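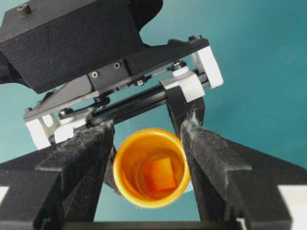 10 December 2018

Up before six and had toast standing at the counter. Rain until nine. Walked over to Lutidside with the bag of cups I had been meaning to take in since November and got my shoes soaked at the crossing, where the drain is blocked again.

The shelf was the first job. It had slipped on the left side and the plates were all leaning one way. I took everything down, tightened the brackets and put back only what gets used. The chipped bowls went in a box for the thrift store. The two glass jugs stayed, though I don't think either has been filled this year.

Then the drawer. Rubber bands, takeout menus, a key that fits nothing, a receipt from Girnis for $402 that I had been looking for all month. That was for the new faucet and the sink parts, and I need it to get the money back. I put it in my wallet so it wouldn't go missing again.

Lunch was noodles from Prasertsri. They have put the prices up, but the portion was the same and I had enough left for supper. I ate by the window and made a list for tomorrow.

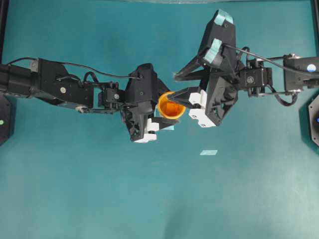 I spent a good part of the afternoon deciding what to do about cups. The white ones stain and the clear ones get put down and lost. I am leaning toward plain strong colors from now on. The orange one is easy to find on the teal, even when I look over quickly from the door, and I would like a few more like it if Girnis still has them. The teal itself has smudges and some faint creases, so I put it on the list for a proper wipe with the Dustinine. I don't expect the creases to come out. The color is good for a work surface all the same – easier on the eyes than white under the overhead light.

Called Girnis at three. They sell the cups in boxes of 100, far more than I want, or singly at a higher price. I asked them to hold 5 and said I would come by before the end of the week. They also have the shelf liner, but only in gray. I said I would think about it.

Swept the floor, took out two bags of trash and wrote down the meter reading, 618. Last month's page is missing from the notebook, so I have nothing to compare it with.

Home by half past five. The rain had stopped but it was cold – first night I have wanted the heavy gloves. Heated up the noodles, washed the one pan and did the ironing while the radio was on. My shoes are still damp, so I have stuffed them with newspaper and left them by the heater. Tomorrow the wiping down, then the thrift store with the bowls.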